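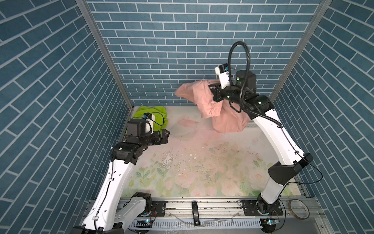

*Bay two at the Codmont open day, with the pink one in the right gripper.*

My mother wanted to see the arms, so I signed her in as my guest and gave her a sticker to wear. I had worked at Stuneo for six years by then. She had never been past the parking lot.

"Which one is yours?" she asked.

"They aren't anybody's," I said. "I work on bay two."

A woman from Wasta was ahead of us with a notebook. They were thinking of buying a pair for a laundry outside Hoani, and she asked about hours and parts. My boss answered her. He had put on a jacket. I stood by the bay with my hand near the stop button and let him talk.

The right arm went down and got hold of the pink thing and lifted it. One flap swung out toward the back wall. The left arm was back in its corner by the green cloth. My mother leaned in until her sticker touched the rail.

"You put brick on the walls," she said.

"It's only a pattern."

"And roses on the floor. It's like your aunt's kitchen."

I hadn't thought of that. I looked at the roses for a while. There were crumbs all over the middle of them, and I wished I had swept.

"How many times has it done this?" the woman from Wasta asked.

My boss looked at me.

"3,162," I said. "Since March."

She wrote it down. My mother looked at me the way she used to when I brought home a report card.

"And it folds them?" she asked.

"It's learning to. Right now it mostly picks them up and spreads them out."

"I folded for the hotel when you were small," she told the woman from Wasta. "Sheets, mostly. Ninety-five rooms. You take the corners first. If you start in the middle like that, you never get it flat."

The woman had stopped writing. Then she started again. She asked my mother how long a sheet took, and if two people were faster than one, and what she did with the fitted ones. My mother put her purse on the floor so she could use both hands. She held up a sheet that wasn't there and brought the corners together, and the woman put down her pen and took the other end.

My boss waited with his hands in his jacket pockets. In the bay the right arm lowered the pink thing to the floor, let go, and picked it up again by the middle.

"There," my mother said. "You see what it did?"

We stayed until they turned the lights off over the far bays. In the car she kept the sticker on. She asked me what time I started in the mornings, and I told her, and she asked if the green cloth ever got a turn.

"After lunch," I said.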